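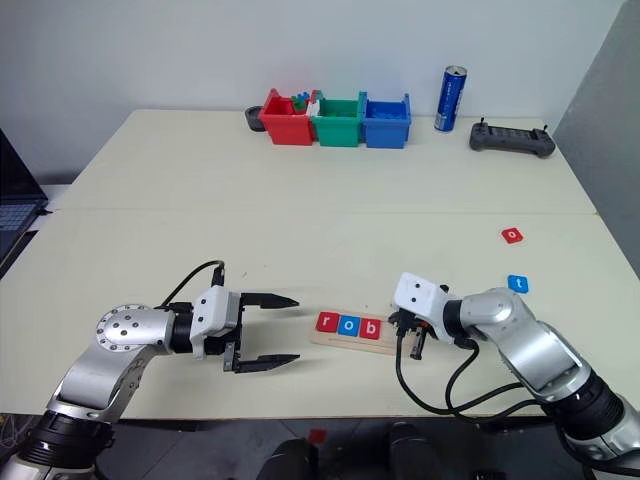 Moving the sourdough starter interstate (well, across the ditch of a very long driveway), help!

Cultville Forums > Bread and Ferments > Starters

crumbly_jo
Posted 7:12 am
Hi all, long time reader, hardly ever post. We're moving from Nunar up to Troltallow at the end of June and I'm in a proper flap about my starter. She's been going since before my youngest was born and I've never had her out of the house, let alone in a car for 800 km with a kelpie and two kids. Our place up there won't have the power on until the second day either, so no fridge, and no oven until the sparky has been.

What do I do? Dry some? Stiff dough in a jar? Leave half with mum as insurance? I did a search but most of the threads are ten years old and end in an argument about hydration, so feel free to have that argument again if you must, but please answer me first!

bannetonbob
Posted 7:40 am
Stiff dough, every time. Take a spoonful of your ripe starter, work in flour until it's like playdough, roll it into a ball and bury the ball in a container of flour. I've driven mine to Yeom and back three summers running, and that road gets hot enough to melt a thong to the dash. When you get there, crumble it into lukewarm water, feed it, wait a day. Bob's your uncle (and your bread consultant).

Don't put it in an airtight jar. I did that once and had to get the car detailed.

Kanchan Mittal
Posted 8:26 am
I'll politely disagree with Bob. Stiff is fine if you already keep a stiff starter and know how it behaves. If Jo has kept hers as a batter all these years, moving house is a funny time to be trying something new. I'd feed it its normal feed, put it in the esky with one ice brick wrapped in a tea towel and leave it alone. It'll be sluggish for a feed or two and then it'll be fine. They are much tougher than we give them credit for.

Dry some as well though. Do that this week while you have time.

crumbly_jo
Posted 8:51 am
Thank you both! She's a batter, equal parts by weight, mostly white with a bit of rye when I remember to buy it. Kanchan, how do you do the drying? I've seen people use a dehydrator and I don't have one. I have an oven, baking paper and low standards.

Kanchan Mittal
Posted 9:15 am
Low standards are perfect, haha. Feed it, let it get nice and bubbly, then smear it on baking paper as thin as you possibly can. I use the back of a spoon. Leave it on the bench under a clean tea towel until it goes brittle and lifts off by itself. In winter mine takes two days, sometimes three if it's been raining. No oven! Even the lowest setting on mine is too hot and I've cooked a batch that way.

Then crush it up and keep it in a labelled jar. LABEL IT. My husband put some in the dog's dinner thinking it was milk powder.

wholemeal_wally
Posted 10:02 am
Can I just say the thing about tap water? Everyone frets over the flour and then they move towns and use water out of a completely different supply. When we moved I blamed the trip for weeks of flat bread and it was the chlorine. Now I fill a jug the night before and leave it on the bench, and the bread came good.

bannetonbob
Posted 10:11 am
Here we go. Wally, I've used water straight from the tap for donkey's years, in four different towns, and never had a flat loaf because of it. You had flat bread because you moved in July and your new kitchen was freezing.

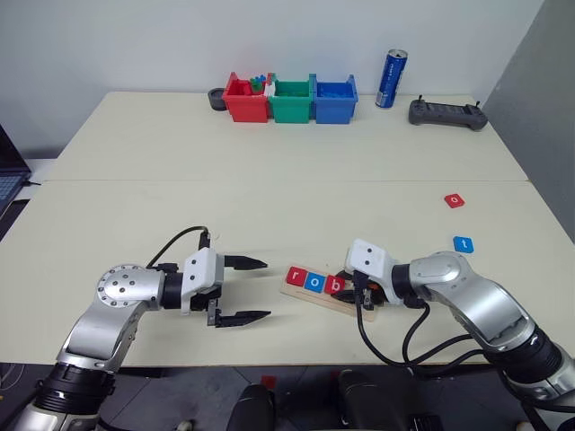
wholemeal_wally
Posted 10:30 am
It was a brick house with a wood heater, Bob, the kitchen was warmer than the old one. I'm not saying it kills a starter, I'm saying mine perked up when I changed the water and I changed nothing else. Happy to be told it was a coincidence but I'm not going back.

Jo, fill a couple of bottles from your old tap before you leave. Costs you nothing and it's one less thing that's different.

flourpower_deb
Posted 11:48 am
Ooh, a moving thread. I did Yeom to Troltallow two winters ago, so I know your new town! The water up there is tank water if you're out past the silos and town supply if you're not, so you and Wally might both be happy. It does get cold though. My kitchen was 8 degrees some mornings and I kept the starter in the microwave (off!!) with a mug of hot water next to it. Put a sticky note on the microwave door. Trust me on the sticky note.

Also the bakery on the main street will sell you baker's flour in big bags if you ask at the back door before the lunch rush. Ask for the unbleached. It's so much cheaper than the little bags in the supermarket and I've never had a bad one.

crumbly_jo
Posted 12:20 pm
Deb you legend. We're past the silos so tank water it is. I'd been wondering about flour, I only found one brand in the supermarket when we went up to look at the house and it was the colour of a primary school wall.

OK so the plan is: dry some this week, esky for the main jar, a bit with mum. Bob, I'm going to make one of your playdough balls too because the kids will love it and I feel bad.

bannetonbob
Posted 12:34 pm
No need to feel bad, but yes, make the ball. And report back on which one rises first. My money's on the ball.

Kanchan Mittal
Posted 1:05 pm
My money's on the esky. Loser has to write up their rye recipe properly, with weights, Bob, none of this "a good handful".

proofingdrawer
Posted 3:17 pm
Unpopular opinion, but why not chuck it and start a new one up there? It takes a week or so and the flour does most of the work anyway. All this carry on about old starters is sentimental. Mine's four months old and makes better bread than the one I was given that was supposedly from the gold rush.

crumbly_jo
Posted 3:29 pm
You might be right about the bread but I am extremely sentimental, so no!

flourpower_deb
Posted 3:44 pm
Proofing, you take that back. I cried when I dropped my old jar on the laundry floor.

Jo, if all of yours cark it, message me. I still get up to Troltallow every month or so to see my sister and I can bring you a jar of mine.

wholemeal_wally
Posted 5:50 pm
One last thing from me. Give it something to climb out of. If the main jar's more than a third full when you put it in the esky, take some out and make pancakes for the road. A bit of golden syrup, bit of butter, eat them cold at the first servo.

crumbly_jo
Posted 8:08 pm
Pancakes are now on the list. First lot is smeared out on the baking paper as of tonight and the dog has already shown an interest, so it's gone on top of the fridge. Will post again when there's a loaf.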